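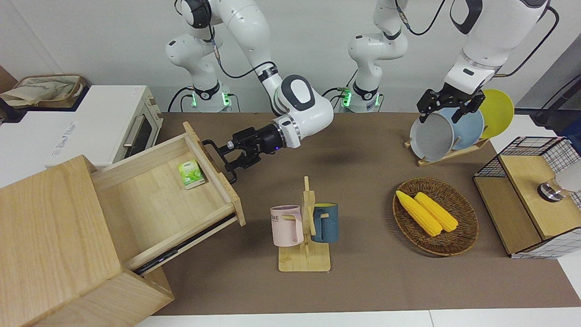
3.2 Storage that isn't storage

Everyone who took part in the Floreo study could tell us where the plates lived. It was a cupboard, usually a good one, and they opened it for us with some pride. The plates were often somewhere else. By the second visit we had stopped asking where things were kept and started asking where they were, and the answers got a good deal longer.

The trouble begins with the dish rack. On paper a rack is a place where plates stand for an hour or so until they can be put away. In the kitchens we visited in Trirnby it worked more like a small second cupboard with no door and excellent ventilation. A plate went from the rack to the table, from the table to the sink, and from the sink to the rack again, and could keep this up for weeks without once meeting the rest of its set. The cupboard plates came out for guests and for the days when someone had let the washing up go. One household had divided its plates this way for so long that the rack plates were visibly more scratched. Asked about it, they called the cupboard ones "the new plates". They had been bought on the same day.

We coded each entry in the Plarel diaries for the place an object was taken from and the place it was returned to. Across the 10 households this gave us 2,165 entries, a figure we are fond of, having typed most of them in ourselves. An object was treated as "settled" in a place if it went back there on 3 consecutive uses, whatever its owner said about it. By that rule the rack is a settled home for plates, and so is the draining board, and so, in one flat, is the oven.

Mugs behave differently, mostly on account of the mug tree. A tree is the only piece of kitchen storage we met that people seemed to like looking at. It has pegs, and the pegs make a sort of promise: a mug that hangs there is in use and in favour. Mugs with words on them did well under this system, as did anything in a colour the household had chosen for itself. The tree in Figure 2 has a pastel pink mug on one side, with the letters OME to be read on it, and a dark slate-blue one on the other, facing away. Pairs like this turned up again and again in the diaries. They rarely matched, and diarists wrote of them as "mine" and "the other one" even when they lived alone.

What the tree does badly is hold the mugs that came free with something. Those went to the back of a shelf, where they were kept against the arrival of a large number of visitors with low expectations. We have no entry in which such visitors arrived.

Tea is harder to place. It was the item most likely to have been given a drawer, and the drawer was the place most likely to be described as "the tea drawer" well after other things had moved in. A drawer has two advantages for this sort of object. It is easily reached, and it can be shut. The second seems to matter more. A box of tea left on the bench was recorded as mess by the same people who thought nothing of leaving out a toaster, a radio and a colander. Inside a drawer the box also tended to drift towards the front corner, where the hand goes first, and the small green-and-white one in Figure 2 is near the inner front corner of its drawer too. We did not plan to study corners. There is now a column for them in the coding sheet.

The last group is the one we had the most arguments over, which is the tops of appliances. Neither of the two earlier coding schemes we tried had a category for them, and the Halvorsen inventory form, which we otherwise followed closely, offers only "shelf", "bench" and "other". In practice any flat-topped appliance became a shelf within a month of being plugged in. Toaster ovens were the commonest case, being low, square and at a convenient height for putting something down while you think about where it should go. Many participants never finished the thought. Figure 2 has a typical arrangement, with a wicker basket on top of the toaster oven and a canvas tote bag in the basket, so that the bag is stored in a container, which is stored on a machine, which is on the counter.

Baskets deserve a word of their own. They were bought in order to tidy a surface, and they did so by making whatever was on it look deliberate. A loose tote bag on an oven is clutter - a tote bag in a basket on an oven is a decision. Our diarists were quite open about this. One wrote in June that she had "sorted out" the top of the oven, and the entry for that evening shows the same objects in the same place, with a basket round them. She rated the kitchen tidier that day. So, when we looked back through our visit notes, had we.

We kept "appliance top" as a full category in the final scheme and moved baskets to a separate field recording whether an object was held by something else at the time. Objects held in this way were less likely to be moved over the following week, the exception being pens, which left every container we found them in.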